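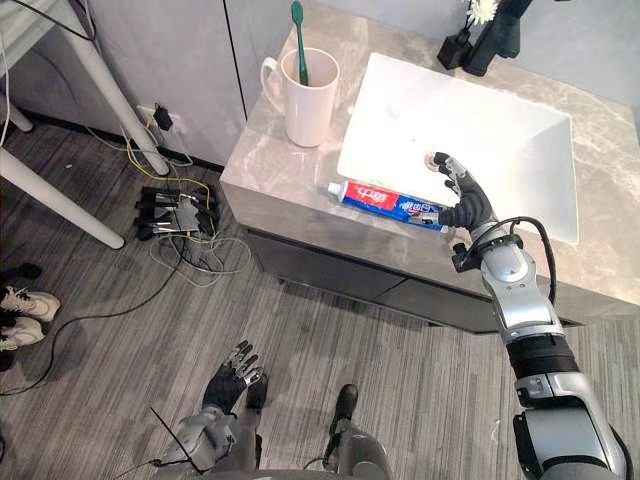 Two minutes is a very long time at seven in the morning, according to one resident of Irdale, and anyone who claims to brush for the whole of it is either a dentist or lying. The remark was left in the comments box of a survey on bathroom habits, which the town's dental practice posted through every letterbox in February and has now, rather bravely, published.

Irdale returned 2884 forms, a better turnout than the last parish election managed. They show a town that knows exactly what it ought to be doing and would like some credit for knowing it. Most people say they brush twice a day. Most also say that the rest of their household does not.

The Giraldo Practice, on the corner by the old corn exchange, had asked for plain answers and promised not to put names to them. It got plain answers. One form explained that flossing was "for Christmas and the week before a check-up". Another gave the age of the family toothbrush and then asked whether that was bad. (It was. The practice suggests a new one every three months or so, sooner if the bristles have started to splay.)

Feelings ran highest over where the toothpaste tube should be squeezed. The middle-squeezers are in the majority, and unrepentant. The end-rollers wrote longer answers, several of them continuing on the back of the form, and one attached a diagram.

Children came out of it rather well. Pupils at Ener Road Primary filled in their own version, with 5 questions and a space for drawing a tooth, and were far more likely than their parents to spit without rinsing, as dentists generally advise. Several reported correcting a grown-up on this point.

The practice will hold 4 free drop-in evenings at the Plorkitz Hall in April, from half past six, with tea and, after some discussion, biscuits. No appointment is needed. Spare forms are still at the library desk for anyone who wishes to change their answer about flossing.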